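Student Project Report: Keeping the Kiltard Arm in Calibration
Jiahui Cheng, February 17, 2020

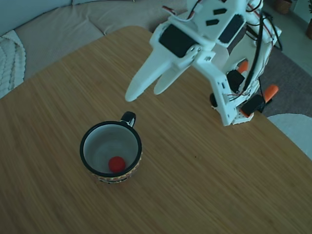

Photo: Jiahui Cheng / Kiltard project

Our arm is made from white 3D-printed parts and moved by servo motors. In this part of the project I was responsible for its setup and repair. The test task is small: a red ball and a mug on a wooden table.

The main problem was drift. After over 70 cycles the gripper fingers closed a little to the left of the target. First I suspected the software, but the reason was a loose screw at the wrist. I tightened it, and then I set the zero position of each servo again.

The procedure is now as follows. Switch off the power before touching any joint. Check the screws from the base up to the wrist. Look at the wires along the links, and make sure that no wire is pulled when the arm turns. Then switch on, send the arm to its home position and open the fingers.

One finger was also printed again, as the old one had a crack near the mounting hole. The new print took 255 minutes. We still need a better way to fix the base plate, and I will test two clamps before June.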